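Preguntas frecuentes – Muestra de Cortometrajes Drurkus

Actualizado el 8 de abril de 2018. Leer antes de escribir, por favor, que no damos abasto con el correo.

¿Quién puede presentar corto?
Cualquiera mayor de edad. Escuelas también, pero una sola persona responsable por obra.

¿Duración máxima?
82 minutos es el programa entero, así que nada de mediometrajes. Hasta 15 con créditos. Si se pasa, fuera, sin excepciones.

¿Cuánto cuesta inscribirse?
6 euros por título. No se devuelven. Quien mande dos cortos paga dos veces.

¿Formato de envío?
Enlace privado con contraseña. La contraseña que funcione hasta diciembre, el año pasado caducaron un monton. Si el corto sale elegido pedimos copia de proyección, DCP o ProRes. DVD no.

¿Subtítulos?
Obligatorios en castellano si se habla otra cosa. Incrustados o archivo aparte, da igual.

¿Hay premio?
500 euros al mejor corto y 100 al del público. Se pagan por transferencia, con factura o recibo.

¿Dónde se proyecta?
Sala Kong, en Vakdale. Entrada por la calle de atras. Los talleres de la mañana van en el espacio Korilstead, dos calles más abajo, mesas de trabajo y aforo corto.

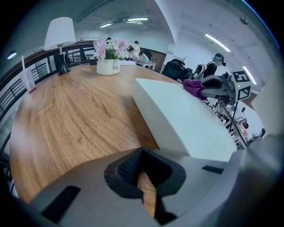 ¿Hay que apuntarse a los talleres?
Sí, con el formulario. Gratis para quien tenga corto en la muestra. El resto paga en puerta, solo efectivo.

¿Puedo ir solo a las proyecciones?
Claro. Entrada suelta o abono, en taquilla desde una hora antes. No reservamos por teléfono.

¿El estreno tiene que ser exclusivo?
No. Si ya está en abierto en internet avisad, no descarta pero queremos saberlo.

¿Cuándo se sabe la selección?
Se contesta a todo el mundo, también a los noes. Mirad el spam antes de reclamar.

¿Pagáis el viaje?
Alojamiento una noche para dirección. Viaje no llegamos.

Otra duda: formulario de contacto, asunto "Drurkus" y título del corto.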